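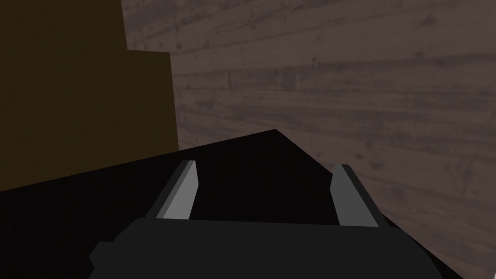 Week 6: Reading a lease before you sign it

Okay, last week we did budgets and everybody survived. This week is leases, my favorite unit, and I know how that sounds. Bring the Flisetti Apartments packet, because I'll be pointing at clauses all hour.

Start with the money page. In our practice lease the rent is $800 a month and the total due at signing is $2,000. Your job is to find out where the other $1,200 goes! (Hint: some of it is on page one, some is buried in the pet section even though our tenant has no pet.) Write down each charge and mark whether you'd get it back.

Next, the dates. A lease has a start, an end, and a notice period, and the notice period is the one people skip. The Millow lease we read in class wanted sixty days. Miss that and it rolls over for another full year. I did this once in my twenties and paid for an apartment I'd already moved out of, so please learn from me.

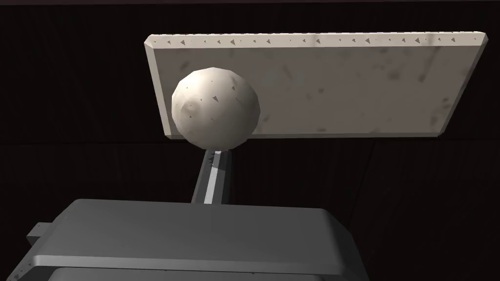 Ball on a rod in front of a board.

Now repairs. Look for who fixes what, how you have to ask, and how long they get. "In a reasonable time" is a phrase I'd circle in red. Compare the two sample clauses, Neneo and Zamudio, and you'll see one gives you a number of days and the other gives you a shrug. If a promise gets made to you out loud during the tour, ask for it in writing before you sign. An email is fine.
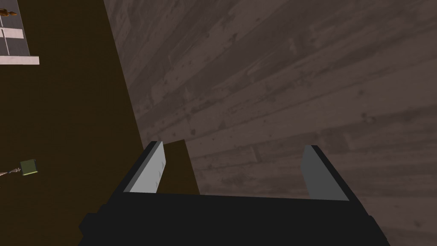
Notes by your instructor, Everyday Money and Law, Room 620

Deposits are where most of the arguments happen, so let's slow down. Take pictures of every room on move-in day, closets too, and email them to yourself so there's a date on them. Fill out the move-in checklist even if the manager says not to bother. Rules on how fast a deposit has to come back depend on your state, and we'll look ours up together.

For next time: finish the charges table, circle three clauses you'd ask about, and write one polite email asking to change one of them. Half a page is plenty. We're in Room 644 next time, same hour.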